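Barness arm kit, bench notes, April

Second session with the Barness desktop arm. The loaner goes back to Flanthorpe at the end of the month and somebody has to write up whether we buy it, so I'm putting everything down while I remember it. The unit came with the Nirkedov software preloaded and a two-page leaflet that says "ready to learn in 50 minutes." It took me 83 to get to a clean calibration, and I've done this before. The base also needed re-clamping twice.

Test set is the pick task from their own leaflet: small blue plastic piece, patterned mug, clutter left on the table. I left the rack, the tissue box and the big water bottle where they were. If it only works on a bare table I'd like to find that out before we pay for it.

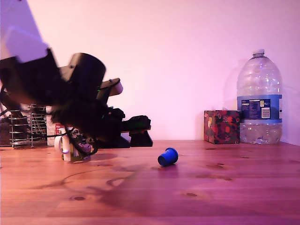 Arm on the move, blue piece right of the base. Cables hang in a loop.

The cables are my first real complaint. The leaflet shows a tidy run down the back of the arm. Ours sags, and at wide swings I'm watching the loop as much as I'm watching the gripper. Clips would fix it for pennies. There are none in the box, and the parts list doesn't mention any.

Speed next. Default profile is far too quick for a first go around breakable things. There's a slider, three menus deep, and it resets on power-up. Wrote to support about that at 10 AM, got an automatic reply with a ticket number, 117. Nothing since.
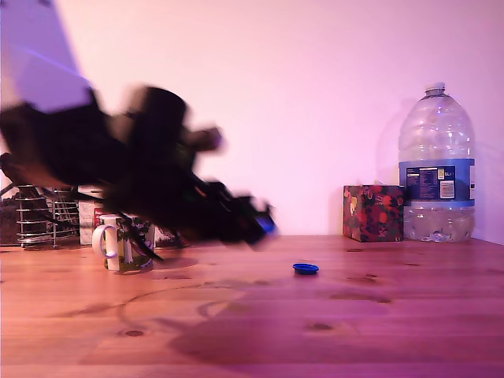

I also don't trust the "adaptive lighting" line. We had the pink lamps on and I see no setting anywhere that refers to lighting. My guess is it's plain auto exposure with a nicer name. Would like to be wrong. Tamihana's kit at least says auto exposure and leaves it there, though their arm costs more and the wait is long.

Gripper fingers: plain black, pointed at the tips. Fine for small stuff, I think, but I'd want a softer pad before going near a mug handle. The spare pads are sold separately – of course they are.
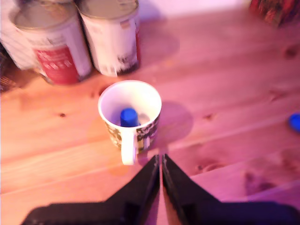
Wrist view is better than I expected, I'll give them that. You can tell what is in the mug and what isn't, and the handle is easy to line up on. Still don't know how it copes with a shiny rim under stronger light. To do.

Haven't touched the subscription part. The replay tool is free for the trial and after that the price is "on request," and I have requested it. 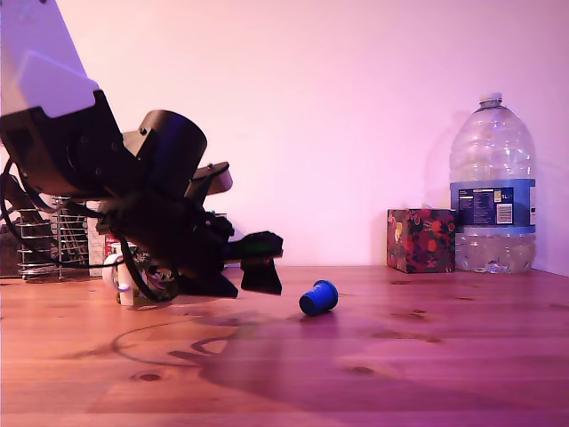 Fingers down by the blue piece, green light on at the wrist.

Left for next time:
- slow profile, saved properly if that's possible
- same task under white light
- tape the cable, note whether it still sags
- get a price in writing

Leaning no at the moment. Would change my mind for clips, pads in the box and a speed setting that stays put.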